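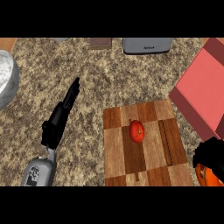

The kitchen task in simulation: tomato on the board, both arms over the worktop.

Stopping a simulated gripper from firing your vegetables across the room

Some faults announce themselves. Mine announced itself as a tomato travelling sideways at a speed I would not care to meet in a real kitchen. The robot had closed its fingers, the physics had thought about it, and the tomato had left. The log recorded a successful grasp.

If you run Zuvska with the Mundside kitchen pack, you will probably meet this one. What follows is the order I now check things in, which is nearly the reverse of the order I tried in February.

First, save the failing run before you touch anything. I changed four settings, the fault vanished, and I spent an evening finding out which one had done it. Keep the random seed and the starting poses.

Replay it in slow motion with collision shapes switched on. You are looking for the fingers sinking into the tomato. A little overlap is normal. If a fingertip is well inside when the solver notices, it gets shoved out again, and the tomato, being the lighter party, does the travelling.

Now look at the closing force. Mine was set to 400, a value I had copied from a task with a heavy box and never looked at again. I brought it down in steps until the tomato stayed put when squeezed and still came up when lifted. That turned out to be 71. Yours will differ, so please don't copy my number the way I copied the last one.

If it still flies, shorten the physics timestep. Halve it, replay, and halve it again if you must. Everything runs slower, so make tea.

Check the tomato's collision shape too. Melati Tuhumury spotted that ours was a coarse hull with a flat facet just where the left fingers landed. She swapped it for a smooth ellipsoid and some 7 in every 10 of the remaining launches stopped.

Last, fix the success test. Ours asked whether the fingers had closed, which they had, on nothing. Ask whether the object is still between them after 2 seconds, and whether it has risen with the gripper.

Do all this before the policy goes near hardware. Darmawan Gunawan tried the old force setting on our real Anska arm with a tomato from his lunch. The guard did its job. The lunch was not recovered, and the force limit now lives in the controller, where I can't reach it.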